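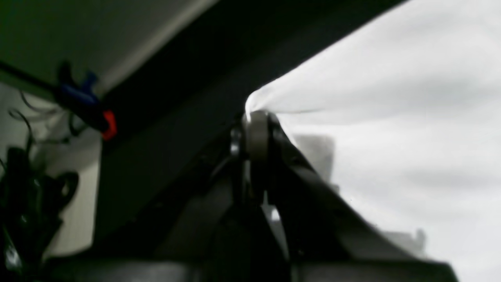
House Rules for a Robot That Handles Cloth

I've had an arm in my workshop since March and I'm still adding to the list taped up by the door. Most of these I learned the dumb way (sorry, good pillowcase!), so take what you like.

Pinch a single layer near an edge, and don't grab a fistful. A fat wad of fabric slips, and then you crank up the grip force, and then you have holes.

Thin white cotton is my practice cloth. Grease from the joints shows up right away, so I know when to wipe the fingers down. I use a dry rag first, then a barely damp one, always with the power off.

Keep cables tied back with enough slack for the full reach. Run the arm through its whole range at slow speed and watch them the entire time. My friend Mahmoud Lahlou skips this and he's on his third cable.

The stop button goes where your hand already is. Mine was behind the bench for a week, what was I thinking?

No sleeves, no lanyards, no long hair loose when it's moving. If you need to straighten the cloth, stop the arm, fix it, step back, start again. Every time, even for one tiny wrinkle!

And write down every snag. I keep a plain Vivdale notebook and I'm up to 200 entries, mostly hems. Buttons come next, wish me luck.

Filed under: Workshop Tips, Home Robots
5 comments | 1,437 shares
Get new tips by email. Unsubscribe whenever you like.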